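2022-02-02

# Clornthorpe town clock stopped until July for gear train repair

The clock on the Corn Hall at Clornthorpe has been stopped and will stay stopped until July. The district's buildings department confirmed the closure of the clock chamber after an inspection found wear in the going train, the set of gears that carries power from the weight to the escapement. The bell will not sound the hours during the work.

The movement is a two-train flatbed type with a gravity escapement, installed when the hall was extended. It is wound by an electric motor fitted later, which replaced a hand crank and a climb to the chamber twice a week. The four dials are driven from a single set of bevels in the roof space.

Residents had reported the north and east dials running slow through the autumn. Readings taken in the chamber showed a loss of up to 30 seconds a day, with the rate changing from one day to the next. A steady loss can normally be corrected by raising the pendulum bob. An unsteady one points to a fault further up the train, and the adjustment was not attempted.

The contract has gone to Björklund, a repair firm based in Wollness. Its lead engineer on the job, Sơn Cao, said the worst of the wear is in the motion work and in the winding gear, where grease has dried out and held grit against the teeth.

"The great wheel is sound," he said. "The smaller wheels and pinions have had a harder life. Some can be cleaned and put back. Two pinions have grooves you can feel with a fingernail and those will be cut again." 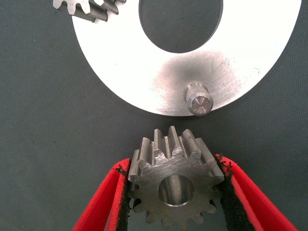 Tooth wear in a clock of this size shows up first as backlash, the free movement between one gear and the next. On a large dial a small amount of backlash at the centre lets the minute hand drop as it passes the hour and hang back on the way up. With wind on the hands the error can reach a minute in either direction, although the movement itself may be keeping fair time.

The firm will measure each wheel for tooth thickness and for concentricity of the bore before deciding whether to keep it. New parts will be cut to match the existing profile. A modern involute form would run more quietly but would not mesh properly with the old wheels left in place. Bushes in the frame will be reamed and replaced where the pivots have worn them oval.

The dials will be left in position. The hands will be set to twelve and locked, and the counterweights inspected from the roof space – no scaffolding is planned at this stage. The pendulum has been taken down and is in store at the hall.

The winding motor is to be replaced by a Kekumetti unit with a slipping clutch and a limit switch. The present motor has no clutch, and the report lists this as a likely cause of the damage to the winding pinions. The line carrying the going weight, which weighs 100 kilograms, will be renewed at the same time.

Once reassembled, the movement will run on a test stand in Wollness for 300 hours before it is returned. It will then be run at the hall with the strike disconnected until the rate has settled.

The Corn Hall remains open as usual. The stair to the clock chamber is closed, and the monthly tower visits are suspended. Tickets already bought for visits can be refunded at the hall office or moved to a date after the clock is restarted.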